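# Comparing gripper fingertips on wet jobs (without wrecking your bench)

If you've only ever run your arm on dry blocks and cardboard boxes, the first wet job is going to be humbling. I spent most of November swapping fingertips on my little two-finger gripper, and I've had enough people ask how I set up the comparison that I figured I'd write the whole thing down properly. It's a cheap test, it fits on a kitchen table, and you can get through it in an evening if you don't stop for tea as often as I do.

I compared three sets of tips. The Surnier ones are a soft moulded rubber, the Lüthi ones are stiffer with a coarse texture, and the Trondetti pair came with the gripper (smooth, hard, and pretty hopeless once there's dish soap involved, but you need a baseline!). Everything runs off an Odetport controller, which logs finger position and motor current on the same clock. That last bit matters more than the brand of anything.

## What you'll need

- A couple of shallow plastic trays in different colours
- A small bowl with a thin rim
- A kitchen sponge, the ordinary sort
- Water, food colouring and a squirt of dish soap
- Old towels — more than you think
- A wrist camera, or any camera that can see both fingertips

Go for trays with a bit of shine on them. Glare is half the reason for doing this, and a matte tray will let your camera off far too easily.

## Step 1: Get the camera looking at the fingertips

Mount the wrist camera so both tips stay in view through the full travel, open to closed. Check it at both ends before you tighten anything, because mine looked lovely wide open and then lost the left tip completely at the close.

Lock the exposure. I can't say this loudly enough. With auto exposure on, every puddle that catches the light drags the brightness about, and you'll spend the next day wondering why your sponge changes colour. I also fix the white balance and turn off any sharpening.

## Step 2: Zero the fingers dry

Close the gripper on nothing, write down the position reading, open it, and do it again. I do this seven times per set of tips. My Lüthi pair settled at 401 counts closed, and the Surnier pair kept creeping because the rubber squashes a little. If yours creep, take the last reading and move on with your life.

## Step 3: Run the bowl and the sponge

Start with the bowl. Bring the fingers down on either side of the rim, stop just short of touching, and have a good look at the view before you close. You're checking that the gap is even on both sides. Close slowly, lift a couple of centimetres, hold, and lower.

Then the sponge. Pinch it low down so there's plenty sticking out past the tips, and hover it over a tray of coloured water before you dip. Holding still there for a few seconds gives you a clean stretch of current readings to compare against once it's soaked up some weight.

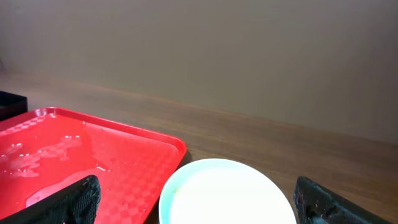
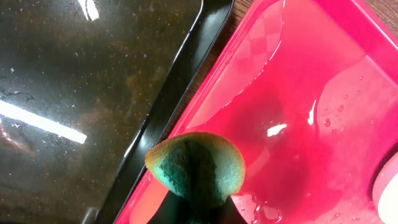
Do the whole lot with one set of tips before you swap. I tried alternating on my first go, thinking it'd be fairer, and all I got was sore thumbs and a stripped screw.

## Step 4: Read the log

Pull up the current trace and find the hold. For the sponge, a good set of tips gives you a flat line with a bit of fuzz. A slipping set gives you a sawtooth as the controller keeps nudging the fingers in. My Trondetti run looked like a bread knife.

Peak current on the bowl was 548 mA with the Lüthi tips, and I wouldn't want to go much higher on anything you'd like to keep. The Surnier tips got there more gently but took longer to let go, sort of peeling off the rim. Kind of charming, bit annoying.

## Step 5: Clean up between sets

Soap residue will ruin your next run. Rinse the tips under the tap, dry them with a lint-free cloth, and go over any texture with an old toothbrush. Then redo the dry zero from Step 2, even if you're sure nothing moved.

## Which ones I kept

I did 43 lifts in the end, and the Lüthi tips are staying on for wet work. For dry stuff I'd still pick the Surnier pair, mostly for the gentler touch. I've got a softer batch of those on order, and I'll rerun the sponge part when they show up.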